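Search minutes and notices
Enter keyword Go

Dristmont Dining Services
Linen and Laundry Working Group
Minutes of the summer meeting

Location: ground floor meeting room, Dristmont main building
Present: Glória Prata (chair), dining room supervisor, laundry room lead, purchasing clerk, Mr. Bühler (site engineering)
Apologies: evening shift supervisor
Minutes taken by: purchasing clerk

1. Minutes of the previous meeting

The minutes were accepted with one correction. Under item 4, "rinse temperature" should read "wash temperature." The corrected copy replaces the earlier one in the shared folder.

2. Actions carried forward

2.1 Lint screens. The laundry room lead reported that the screens on both dryers are now cleaned at the end of each shift and the log sheet is signed. Closed.

2.2 Drain pump on the second washer. Mr. Bühler replaced the seal. The machine has been run on full loads since then with no leak found. The old seal was hardened on one side, and the part number has been added to the spares list. Closed.

2.3 Stain guide for dining room staff. Draft circulated, two comments received. The section on candle wax is to be rewritten so that staff do not scrape cloths with table knives. Open.

3. Laundry contract

Lundier has handled overflow loads since November. The present terms cover pickup on two mornings a week, with return by the next pickup. The dining room supervisor noted that bags have come back with napkins and tablecloths mixed, and sorting them takes staff time before lunch service.

The chair asked whether the mixing starts on the Dristmont side. The laundry room lead confirmed that items are separated at bagging but that the bags themselves are identical. It was agreed to use tagged bags, one tag color for each item type, and to write to Lundier asking that the tags stay with the load.

The group discussed moving all tablecloths to the contractor. Site engineering was not in favor while both washers are in working order. No change was made.

Action: purchasing clerk to order bag tags and write to Lundier.

4. Washing trial

4.1 Method. A total of 57 cotton napkins went through the trial with the Gotance detergent, and the same number were washed with the current product as a control. All were from the same delivery and were marked at the hem with laundry pen. Each batch was washed at the same temperature, tumble dried on medium, and checked for color and edge wear after every tenth wash.

4.2 Results. Color loss was similar in the two batches. Edge wear was slightly greater in the control batch, but the difference is within what two people checking by eye might produce. Grease marks came out better with Gotance. Red wine did not come out fully with either product unless it was treated before the wash.

4.3 Shrinkage. Measured along the long hem, shrinkage leveled off early in the trial for both batches. The supplier's allowance was not exceeded. Mr. Bühler asked that future measurements be made after the cloth has lain flat overnight, as readings taken straight from the dryer varied too much to be useful.

4.4 Dosing. The pump on the first washer delivers more than its setting. It will be recalibrated before the trial is extended to tablecloths.

Action: Mr. Bühler to recalibrate the dosing pump. Laundry room lead to prepare a tablecloth batch once this is done.

5. Tablecloth stock and patterns

The stock sheet lists 101 tablecloths of all sizes. Of these, 10 are marked for withdrawal because of holes or permanent stains. The plain white cloths show marks soonest and account for most of the withdrawals. The dining room supervisor proposed that replacements for the small tables be striped or mid-toned, with white kept for events.

Wide stripes were preferred to narrow ones, which look uneven when the cloth is not laid square. The pattern under consideration alternates turquoise, pale yellow, gray, and dark navy. Dye transfer from the navy to the yellow is the main risk and should be tested before any order. Wrinkles also show on the striped cloth, and the group agreed that pressing will be part of the test.
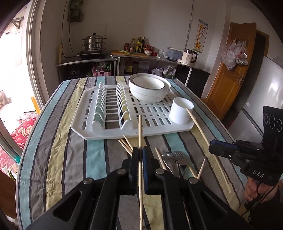
6. Pressing and storage

6.1 The roller press takes the small cloths in one pass and the large ones folded lengthwise. Folding leaves a center crease that has drawn comments from guests. The laundry room lead will try feeding the large cloths slightly damp with a second pass on the reverse side.

6.2 Shelf space in the linen room is limited. The upper shelves can hold up to 56 folded large cloths if the stacks are kept level. Event linens are to go on the upper shelves and daily linens at waist height. Shelf labels will be printed in larger type.

6.3 Humidity in the linen room was high in the last wet spell. The vent grille was partly blocked by boxes, which have been moved. A hygrometer will be fixed beside the door and read at opening and closing.

Action: Mr. Bühler to fit the hygrometer.

7. Budget

Spending on detergent is within plan. Spending on outside laundry is above plan because of the period when the second washer was out of use. The chair will request a transfer from the small equipment line. Replacement cloths will not be ordered until the dye test is reported.

8. Any other business

The evening shift has asked for a second soiled-linen cart. Agreed, provided that it fits through the service door with the bag fitted. The purchasing clerk will measure the door.

9. Next meeting

To be set by Glória Prata after the tablecloth batch has finished. Written reports should reach the minute taker one week beforehand.

Related items
Stain guide for dining room staff (draft)
Lundier pickup schedule
Roller press operating sheet
Linen stock sheet
Minutes of the November meeting

Last updated: Jul 2, 2018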